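Looking after your records, tapes and CDs at home

If you grew up buying music with your pocket money, the chances are there is a box somewhere in the house that you can't bring yourself to part with. Mine started with a handful of singles from the market and has grown to 700 records, a drawer of cassettes and more CDs than I like to admit to (my sister calls it the museum, and she has a point). I've picked up a good many habits over the years, most of them by getting it wrong first, and I thought it was high time I wrote them down.

Let's begin with shelving. Records want to stand upright, like books, and they want to be snug without being squeezed. You should be able to slide one out with two fingers and no tugging. If they lean, the ones at the bottom of the lean will slowly take on a curve, and a warped record is a sad thing to listen to. I put a divider in every so often, cut from stiff card, and that keeps the whole row honest. Please don't stack them flat, even for a weekend while you're decorating!

Keep everything away from radiators and out of direct sun. A spare room that gets baking hot in June is no friend to vinyl, and cassettes are fussier still. A loft is worse than either.

Now, sleeves. The paper inner sleeves that older records come in shed little fibres and can leave fine marks, so I swap them for the lined sort as I go along. You needn't do the whole collection in one heroic afternoon. I change one whenever I play one, and fold the old sleeve in behind the cover if it has lyrics or pictures printed on it, because half the pleasure of a pop album is reading along. 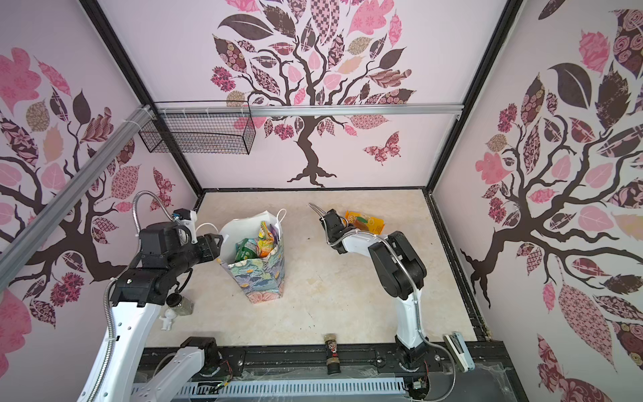

Wai-kit Sin
Home and Hobbies Writer

For cleaning, a carbon fibre brush before each play does most of the work. Let the record turn, rest the bristles on it very lightly for a turn or two, then sweep gently off towards the edge. For anything grubbier, such as charity shop finds with somebody's thumbprint right across the best track, I use distilled water with the tiniest drop of washing-up liquid and a soft cloth, following the grooves round and keeping well clear of the label. Rinse with plain distilled water and stand it in a clean dish rack until it's properly dry. Mine is a rack I bought from Oltlow for the kitchen and never gave back.

CDs are simpler. Wipe from the middle straight out to the rim, never round and round. Cracked cases can be replaced for pennies, and it's worth saving the good half of any broken one, as it's always the hinge that goes.

With cassettes, wind each tape all the way forward and all the way back once a year. If the little felt pad has dropped off inside, you can pinch one from a tape you don't care for, provided the shell has screws. Label the box as well as the cassette. I have 3 home-made compilations that simply say "Party", and they are not at all the same party.

Lastly, do keep a list. I use a plain notebook with a page for each letter, and it has saved me from buying the same greatest hits album a fourth time. Pop it on the shelf at the end of the row with a pencil tucked inside.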